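Section 4. Setting up a two-arm cell for phone and case work

Tella Bench Guide, Stombridge service centers
Revised May 21, 2025

Please read this section through once before you switch anything on, even if you have set up the older single-arm bench many times. The two-arm cell is a friendly thing to work beside once you know its habits, but it does ask you to lay out your work a little differently from the way most of us learned to do it by hand.
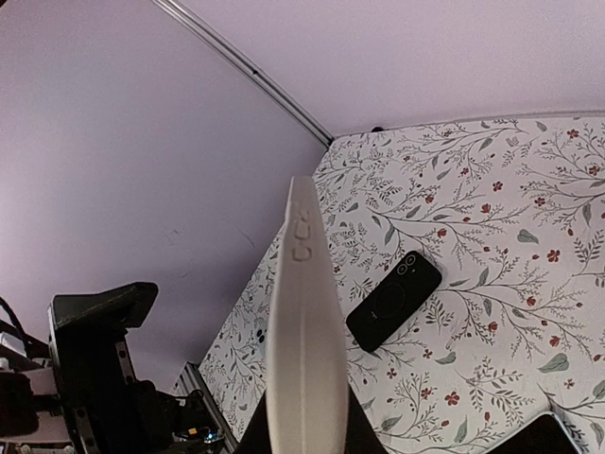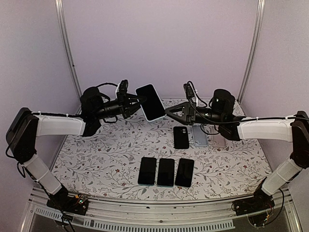
Figure 4-1. Phone and case work at the cell. First view: from the wrist of one arm, with a phone lying face-down on the cloth. Second view: both arms, with a device held up between them and more phones and cases on the surface.

4.1 Before you begin

You will need the day's job sheet, a lint-free wipe, the phones and cases for the first batch, and a clear 15 minutes. Try not to squeeze the set-up in between two customers. Most of the trouble calls we had in February came from cells that were started in a hurry and then left while somebody answered the counter bell.

1. Smooth the cloth toward the front rail with the flat of your hand. Any printed cloth from the Stombridge stock list may be used, and a good many of our benches have ended up with flowers on them, but it must lie flat right into the rear corners.

2. Wipe the gripper fingers from the base to the tip. Stop if you feel a nick or a rough spot, and change the finger before going on (see Section 9).

3. Follow each cable with your eyes from the base to the wrist. The cables are meant to hang in easy loops, so please don't tidy them up with extra ties. A cable that looks neat with the arm at rest may be far too short when the arm reaches across.

4. Release the stop button and wait for the ready tone.

CAUTION: Keep hands, sleeves, lanyards and long hair behind the front rail whenever the ready tone has sounded, whether or not the arms are moving. An arm that is standing still may simply be waiting for the other one.

4.2 Laying out the work

1. Set the phones down first, with space between neighbors for a fingertip. They don't have to be perfectly straight. The cell copes well with a phone that leans a bit to one side, and you will only tire yourself out lining them up.

2. Put the cases in a row of their own, separate from the phones.

3. Place clear and very pale cases last and check them against the job sheet. On a patterned cloth they are easy to miss, for you as much as for the cell, and if one keeps getting skipped you may slide it to a plainer patch.

4. Leave the middle of the surface as open as you can, so that there is room to pass a device from one gripper to the other.

5. Press Start and stay with the cell for the first 2 devices. After that you are free to turn to your own bench.

NOTE: Grip force is preset to 600 on the Drudetness controller. This is a controller setting and has no unit. Please leave it alone, even for heavy phones. If a device slips, press Stop, lift it out by hand and write it in the log.

4.3 Sharing the day with the cell

We have put this part in the manual because so many of you asked about it during the trial at the Verschueren counter, and it seemed a pity to leave it in a letter that would get lost in a drawer.

The cell takes over the picking up, turning and setting down. It doesn't take over the looking. Deciding whether a scratch matters, whether a case has yellowed, or whether a customer would want to be telephoned first is still bench work, and the job sheet has a wider remarks column now to give you room for it.

You will probably find that your day breaks up differently. Hand sorting used to fill the first part of the morning and people chatted over it, and several of the Verschueren staff told us they missed that. Their solution was to load the cell together and do the first check as a pair, which we liked so much that the rota now allows for it. Do sit down with your supervisor if the new pattern leaves you standing for long stretches, or waiting for a batch with nothing much in your hands.

Log entries are used to adjust the cell. They are not used to measure how fast anyone works, and the log has no field for a name.

4.4 Pausing and handing over

1. Press Pause and let both arms finish their move. If a device is in the air, it will be set down first.

2. Wait for the double tone, then press Stop before reaching in.

3. Mark the job sheet at the last finished device and initial it.

4. Tell the next person out loud about anything odd, such as a skipped case or a finger you have your doubts about.

If the cell has been paused for more than 90 minutes, go back to 4.1 and start again from step 1.

For replacement cloths and fingers, see Section 9. For tones and what they mean, see Section 11.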